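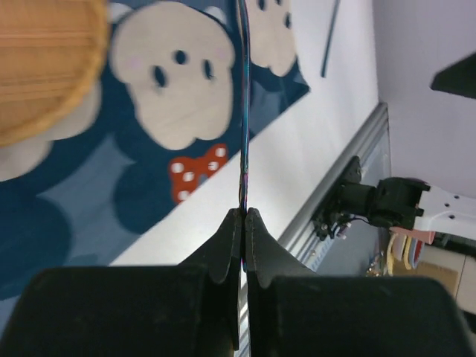

Cartoon animal face and spotted red bow on a dark blue print, with a woven basket at the upper left.

Picture placemat

A picture placemat is a table mat printed with a design meant to be looked at as well as eaten from. It marks out one person's place, catches crumbs and drips, and (this is the delightful part) gives a small child something to point at while the food is coming. Cartoon animals, letters, maps and farmyards are all long-standing favourites, and many households keep the same mat in use until the print has nearly gone.

Design

Most picture placemats are rectangular and large enough for a plate with a little room at each side. The best-loved designs put a border of faces or letters round the outside, so that plenty still shows once the plate is down. Others do quite the reverse and hide a big face in the middle, to be uncovered bite by bite! Dark grounds such as navy are popular with parents, as they forgive a splash of gravy, while pale faces and red details stand out well against them.

Collectors in Herbridge have a particular fondness for the alphabet mats once sold there by Cluvley, a small household shop. The first run was only 700 mats, with the letters scattered freely across the cloth in no order at all. Kadri Sakalauskas, who drew them, wanted children to hunt for the letters of their own names. A second run of 3000 followed in August of the next year.

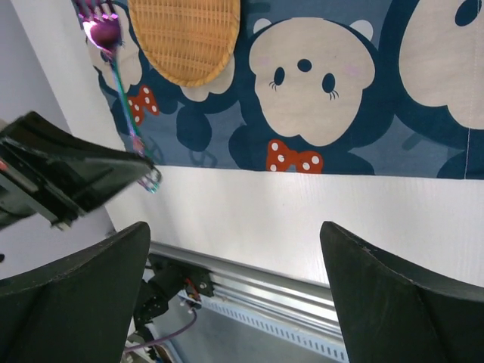 Can a fabric placemat be ironed?
Cotton and linen ones usually can, on the reverse side and while slightly damp, but a mat with a plastic coating should be smoothed by hand and left flat.

Setting the place

A child's place needs very little. The mat goes square to the table edge, the plate in the centre, the fork on the left and the cup at the top right, where it is easy to reach and harder to catch with an elbow. Small forks with coloured or rainbow-finished metal have become very popular and look splendid on a plain table or a busy mat alike. Bread or fruit can stand in a basket further back for everyone to share.

At teatime the plate is often left out altogether, and a dry biscuit or waffle goes straight onto the mat. Purists object. Children generally do not.

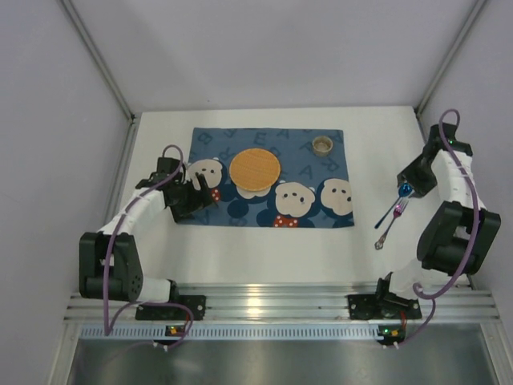
Which side of the mat does the cup go on?
The upper right is the usual spot, though a left-handed child may well find the upper left more comfortable.

Games

Half the fun of a picture placemat comes before and after the meal. "Feed the faces" is a favourite in Brivthorpe: players take turns to set a biscuit on a printed face, and whoever covers the last one gets to choose first from the basket. It is best with 3 players. Letter mats lend themselves to spelling games, and Rasmus Vaher's booklet of table games lists 8 of them, the liveliest being a race to cover every vowel with raisins. 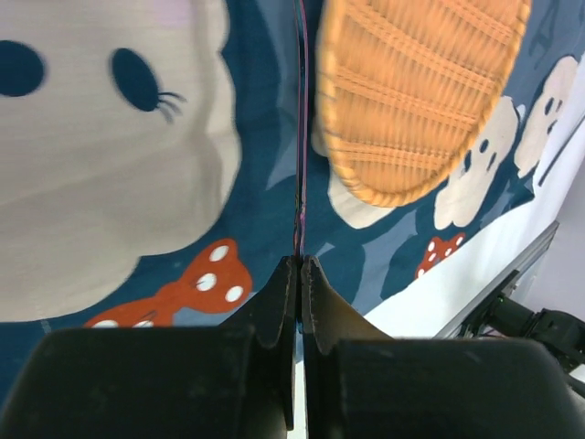
Care and storage

Crumbs should be shaken off before a mat is wiped or washed, or they work their way into the weave. Printed cotton keeps its colour longest in a cool wash, turned face down to dry out of strong sun. Mats store beautifully flat in a drawer, or rolled with the print facing outwards and stood in a basket, where the patterns can be seen and argued over at breakfast. Folding leaves a crease across the middle that takes a good deal of pressing to shift.

See also
Tablecloth
Table runner
Coaster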